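Uvard Interlocking Floor Tile

Sold by Leung Flooring Supply, Drinach

Uvard is a foam floor tile with toothed edges on all four sides. It goes down over concrete, vinyl, wood or low carpet without glue and comes up again the same way. Customers use it in home gyms, playrooms, workshops and anywhere people stand for long stretches.

Each pack holds 8 tiles and a set of straight border strips. The strips push into the outside teeth and give the floor a clean edge. Corner strips are sold separately — order them with the tiles if you are covering a whole room wall to wall, because colors can vary slightly between production runs. 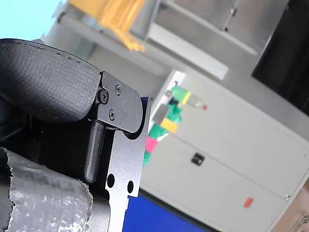

Stitched seam on a textured black pad.

Laying the floor

Sweep and dry the subfloor. Open the packs and let the tiles lie flat overnight at room temperature. Start along the longest straight wall and work outward, pressing the teeth together with the heel of your hand. A rubber mallet helps in cold rooms. Leave a small gap at the walls so the foam can expand in summer.

Cut tiles face up with a sharp utility knife and a metal ruler. Two light passes leave a better edge than one heavy one.

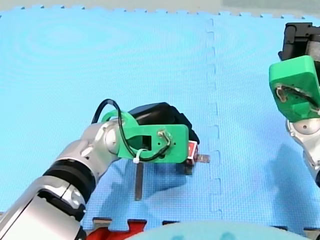 One buyer in Daltusach wrote that the joints on her garage floor pulled apart near the door until she took up the first row and laid it again with the gap on the other side. She also asked whether the tiles could be left down under a parked car. They can't. The foam will take a permanent dent, and hot tires can mark the surface.

Furniture and equipment

Light furniture can stand directly on the tile. Under a treadmill or a loaded weight rack, put down a sheet of plywood first to spread the load. Chair casters will leave tracks over time, so use a hard chair mat at a desk.

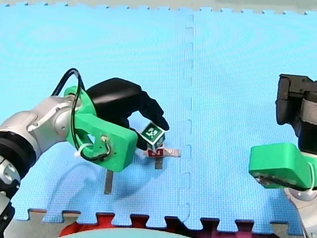
Small dents from table legs usually rise again after a day or two with the weight off. Deep ones may stay. A damaged tile can be lifted out and replaced on its own, and single tiles are available from the Drinach counter.

Cleaning

Vacuum with the brush head or wipe with a damp cloth and dish soap. Do not use bleach, solvents or a steam mop. If water gets under the floor, lift the tiles and stand them on edge to dry.

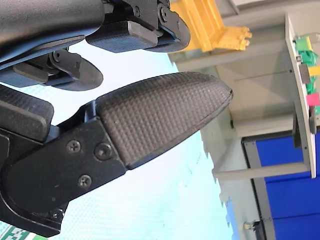

Ordering and delivery

Packs ship from Drinach. A full pallet is 40 packs and goes by freight to a loading dock or curb. Orders over 1,000 tiles are made to order and need a deposit. The Daltusach store keeps samples in every color but does not stock full packs.

Unopened packs may be returned. Cut tiles and opened border strips may not.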